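Potby – Reprise et remise en état d'ordinateurs de bureau
Questions fréquentes

Mise à jour : 28 novembre 2022

Quels appareils reprenez-vous ?
Les unités centrales de bureau, en tour ou en petit format, toutes marques. Nous ne reprenons ni les ordinateurs portables, ni les écrans, ni les imprimantes. Pour ces appareils, adressez-vous à la déchetterie de votre commune.

Mon ordinateur ne démarre plus. Puis-je quand même l'apporter ?
Oui. Une machine en panne est démontée pour ses pièces : barrettes de mémoire, alimentation, carte graphique, lecteur. Signalez la panne sur la fiche de dépôt, même en deux mots (« ne s'allume pas », « s'éteint seul »).

Faut-il retirer le disque dur avant le dépôt ?
C'est à vous de voir. Si vous le laissez, il est effacé avec le logiciel Vasow et vous recevez une attestation par courriel. Si vous le retirez, gardez la cage ou le tiroir de fixation dans le boîtier, avec ses vis. Ces petites pièces en plastique sont difficiles à retrouver pour les anciens modèles.

Comment ouvrir le boîtier sans rien casser ?
Éteignez l'ordinateur, débranchez le câble secteur, puis appuyez quelques secondes sur le bouton de mise en marche. Couchez le boîtier sur une table stable, panneau amovible vers le haut. Selon les modèles, ce panneau tient par des vis à l'arrière ou par un loquet. S'il résiste, ne forcez pas : apportez l'ordinateur fermé, nous l'ouvrirons.

Puis-je ouvrir aussi le bloc d'alimentation ?
Non. Il peut rester sous tension interne après le débranchement. Chez nous aussi, il est remplacé entier.

Que vérifiez-vous une fois le capot retiré ?
D'abord la poussière et l'état des condensateurs, puis les câbles et les connecteurs. La mémoire est retirée, nettoyée aux contacts et remise en place. La pâte thermique est refaite sur toutes les machines destinées à la revente – c'est l'étape la plus longue avec l'effacement des disques.

Ajoutez-vous de la mémoire ?
Les ordinateurs vendus dans la gamme Trarkley ont au minimum 8 Go. En dessous, nous complétons avec des barrettes de récupération compatibles avec la carte mère. Il n'est pas possible de choisir la marque des barrettes.

Combien de temps dure la remise en état ?
Comptez 3 jours ouvrés si aucune pièce ne manque. En décembre, les dépôts sont plus nombreux et le délai peut doubler.

Combien coûte le service ?
Le dépôt est gratuit. Le nettoyage complet d'un ordinateur que vous souhaitez garder est facturé 17 euros, pièces non comprises. Un devis est envoyé avant tout remplacement.

Où déposer mon ordinateur ?
Au comptoir Potby ou au point relais Babaei, aux heures d'ouverture affichées sur la page Contact. Joignez le câble secteur si vous l'avez. Le carton d'origine n'est pas nécessaire.

Les ordinateurs revendus sont-ils garantis ?
Oui, 2 ans, pièces et main-d'œuvre. La garantie reste valable si vous ouvrez le boîtier pour ajouter un disque ou de la mémoire.

À quoi ressemble l'intérieur d'une unité centrale ?
La disposition change d'un modèle à l'autre, mais on retrouve toujours la carte mère, le processeur dans son support, les emplacements de mémoire et le bloc d'alimentation.

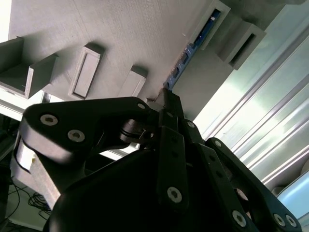
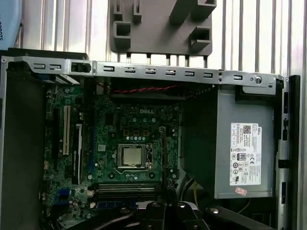
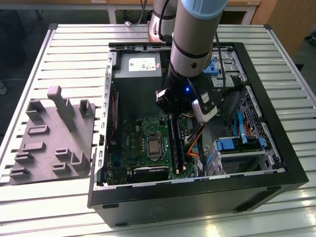
Deuxième et troisième photos : unités centrales ouvertes, avec la carte mère, le processeur et l'alimentation.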